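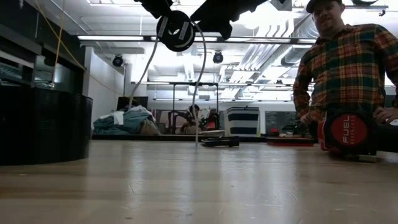
Figure 12.1 Standing position at a light-toned wooden tabletop, one hand near the edge.

Chapter 12
Tops and Throwing Games

12.1 Scope of the chapter

Spinning tops are among the oldest toys for which a continuous record of play exists. This chapter treats the top as an object used in organized contests. It covers the classes of top, the string and its winding, the marked ring, and the scoring methods in use at the Nurnulwood winter meeting, held each February. Whip tops, which are kept turning by repeated strokes, are left to Chapter 13.

12.2 Terms

A throwing top has a pear-shaped body and a fixed point, called the peg. The string is wound from the peg upward and held by its free end during the throw. The shoulder is the widest part of the body. Spin time is measured from first contact with the ground until the shoulder touches it.

The ring is a circle marked on level ground. In the Raneo form of the game, players throw in turn and try to drive a resting top out of the ring. In the Trukis form there is no resting top, and the longest spin time wins. The two forms call for different tops - a heavy body with a blunt peg suits the first, a wide body with a fine peg the second.

12.3 Mass and balance

Contest tops at Nurnulwood may not exceed 178 grams, including the peg. A top whose mass is not evenly placed around its axis will wobble early and lose speed at the point of contact. Balance is tested by floating the body in salt water before the peg is fitted. The heavy side turns downward and is marked with pencil, then reduced by light sanding. Three tests are usually enough.

String length is set by the player. A common choice is about 53 inches, wound in a single layer. Overlapping turns release unevenly and tilt the top in flight.

The Jaiswal winding, described in Section 12.4, begins with one loose turn above the shoulder before the string is carried down to the peg.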